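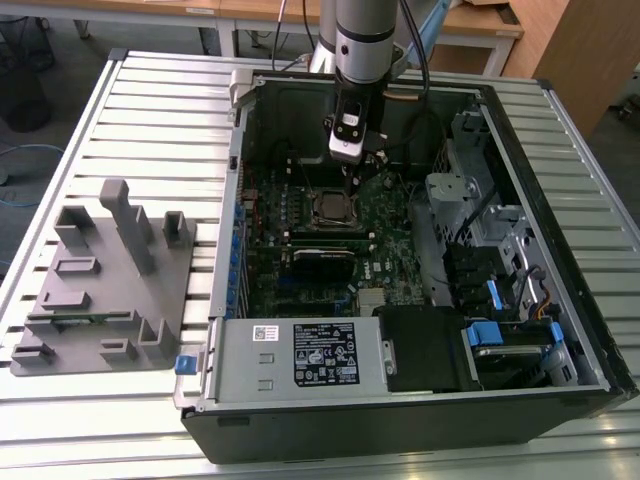
Section 5. Opening the tower and replacing internal parts

The procedures in this section apply to full-size desktop towers prepared from the Trurthorpe refurbishment list. They cover removal of the side panel, the expansion card, the hard drive and the processor, and refitting in the reverse order. Small form factor cases are dealt with separately. All work is carried out with the tower lying on its side and the open side facing up, so that the motherboard is level and a dropped screw can be picked off the board before it travels. Parts intended to be released by hand are often coloured to set them apart from fixed metalwork; on a case such as the one shown, the slot retention clips, the handles on the hard drive and the release tab at the power supply are all blue. Learn where these are before taking up a screwdriver.

Home | Manuals | Desktop towers | Parts | Contact

5.1 Tools and work surface

You will need:

Phillips screwdriver, medium
Flat plastic lever
Wrist strap with clip
Lint-free cloths and isopropyl alcohol
Thermal paste
Shallow tray for screws
Pencil and a sheet of paper

The surface must be level and must bear the weight of the tower without rocking. Leave 300 mm clear on the side where the panel is to be put down. On a ribbed or slatted surface, set the tower across the ribs and keep the screw tray well away from the gaps.

Do not work on carpet.

5.2 Before opening

1. Shut down the computer from the operating system. Sleep and hibernate are not sufficient.
2. Switch off at the wall and pull out the mains lead.
3. Disconnect the monitor, keyboard, mouse, network and any other leads. Draw the position of each one if the sockets are not labelled.
4. Press the power button and hold it for five seconds.
5. Lay the tower on its side with the removable panel uppermost.
6. Release the panel. Depending on the model it is held by a latch, by thumbscrews or by ordinary screws at the rear edge. Slide it towards the rear of the case, then lift.
7. Clip the wrist strap to bare, unpainted metal on the chassis.

CAUTION: Never open the power supply casing. It contains no parts that can be serviced, and it can hold a charge after the mains lead has been removed. Where the supply has a release tab, that tab frees the whole unit from the chassis and does not give access to the inside.

NOTE: If the panel will not slide, check for a padlock loop or a key lock at the back. Do not lever the panel at the front edge – the lip bends easily and will not sit flat again.

5.3 Removing dust

1. Hold each fan still with a finger or the plastic lever.
2. Loosen dust from fan blades with a soft dry brush.
3. Blow out heatsink fins with short bursts of air. Keep the can upright.
4. Wipe the floor of the case with a dry cloth.

Do not use a household vacuum cleaner inside the case. Labels on the power supply and drives should be left in place, even where they are dirty or lifting at a corner. They carry the rating and serial details required for the record sheet.

5.4 Removing an expansion card

1. Disconnect any lead attached to the card, pressing the catch and not pulling on the wires.
2. Open the retention clip in line with the card's bracket. On some cases each slot has its own clip; on others a single bar serves all of them.
3. Check the inner end of the slot for a second catch. Long slots usually have one. Push it down or aside with the plastic lever.
4. Hold the card by its upper edge near both ends and lift it straight up.
5. Put the card in an anti-static bag.
6. Fit a blanking plate to the opening if the card is not to be replaced.

A long card lying next to the processor socket must come out before any work on the processor is attempted. There may appear to be enough room to work around it, but the lever on the socket needs space to swing and the edge of the card is sharp.

5.5 Removing the hard drive

1. Unplug the data lead and the power lead from the drive. The power connector may be stiff. Rock it gently from end to end, never up and down.
2. Grip both handles on the drive carrier and squeeze them towards each other. If the carrier has a single lever, press that instead.
3. Draw the carrier out of the cage in a straight line.
4. Place it label upwards on the cloth.

NOTE: Drives awaiting erasure must not be stacked. The Zadik storage trays take one drive per compartment.

5.6 Removing the processor

Read this sub-section through before beginning. The processor and socket are the parts most easily damaged in the whole procedure.

1. Take off the processor cooler, if it is still fitted. Loosen its screws a little at a time in a diagonal pattern.
2. If the cooler does not lift, twist it a few degrees each way until the old paste gives. Do not pull it upwards by force.
3. Wipe the old paste from the metal top of the processor while it is still clamped in the socket. Work from the outside towards the centre.
4. Release the lever at the side of the socket by pressing it down and slightly outwards, then raise it fully.
5. Open the retention frame, where there is one.
6. Note the small triangle or notches that show which way round the processor sits.
7. Lift the processor vertically by its edges. Do not slide or tilt it.
8. Put it in a rigid plastic holder.

CAUTION: Do not touch the contacts in the socket or on the underside of the processor. Cover an empty socket if it is to be left for any length of time.

Smaller finned heatsinks elsewhere on the motherboard serve other chips and should be left alone. They are commonly held by sprung pins or adhesive, and disturbing them gains nothing.

5.7 Refitting

1. Lower the replacement processor into the socket with the marks aligned. It should drop in under its own weight.
2. Close the frame and lever. Some resistance is normal.
3. Apply a small amount of thermal paste to the centre of the metal top. Refit the cooler and plug in its fan.
4. Slide the hard drive carrier into the cage until both sides click. Reconnect both leads.
5. Press the expansion card into its slot and close the clips.
6. Look over the board for loose screws, and check that no lead touches a fan blade.
7. Unclip the wrist strap, replace the panel and stand the tower upright.
8. Reconnect the leads and switch on.

If the computer gives three beeps and shows no picture, switch off and reseat the memory. If it starts and stops again at once, check the processor power lead, the short one near the socket – it is often left off. A warning that the cover has been removed can be cleared in the set-up menu.

Enter the work done on the Zesum record sheet before starting the next tower.

Next: Section 6. Memory and front panel leads

Share 5 Comments (4)

Tainá Seixas
Does step 4 in 5.2 apply if the board battery is coming out as well?

Pranab Gunawardena
Yes. Hold the button first, then remove the battery. The order matters less than having the mains lead out.

Sun-ja Myung
My tower has a plastic shroud beside the power supply which is in the way of the drive leads. Is it safe to remove it? I can't find it mentioned in the text.

Randi Dahlgren
Look for a catch or one screw underneath before pulling. Mine was a single screw. I refitted it afterwards, as the airflow depends on it in some models.

Older comments | Back to top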